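Vivik calibration kit, two months in
Reviewed by Bronwyn Donnelly, July 2023

I wanted a cheap way to test a grasping policy on hardware I could afford to break, and Vivik has been a joy. The method is simple: mark a loose grid of pencil dots on paper, set a block down near one, let the arm try, log the result, move on. 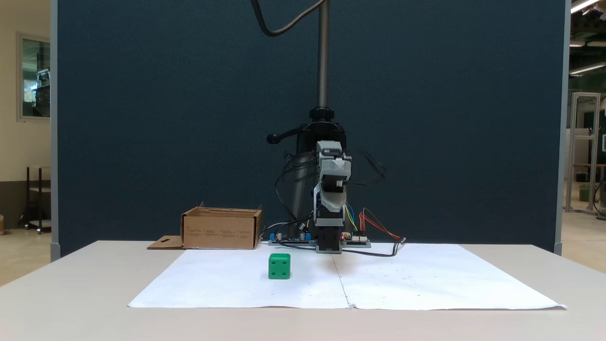

Setup took me an evening, most of it spent on the joint offsets (read the Khaemba notes first, they're great!). After that I ran 1348 grasp attempts across 13 sessions, with the policy trained on only 200 demonstrations.

The results surprised me. Near the middle of the sheet it hardly ever missed, and it coped with rotated blocks far better than my old Skato setup did.
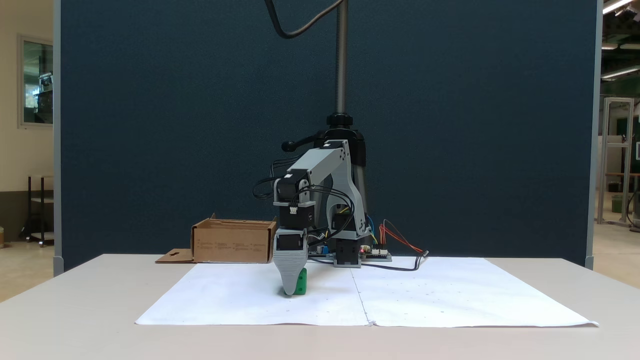

Reach is where it struggles. Out toward the far corners the small servos sag, and the gripper comes in low. Leif Damgaard suggested fitting a separate offset for each region, and wow, that fixed more than I expected. I did replace 3 servos along the way, so order spares.
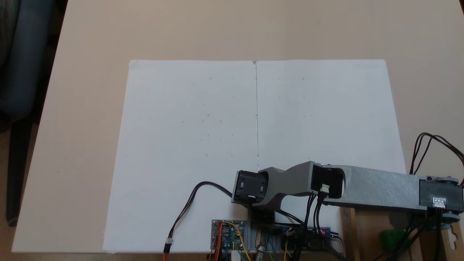
Who should get one

Anyone who likes repeating an experiment until the numbers settle. If you need heavy lifting, look at Uso instead.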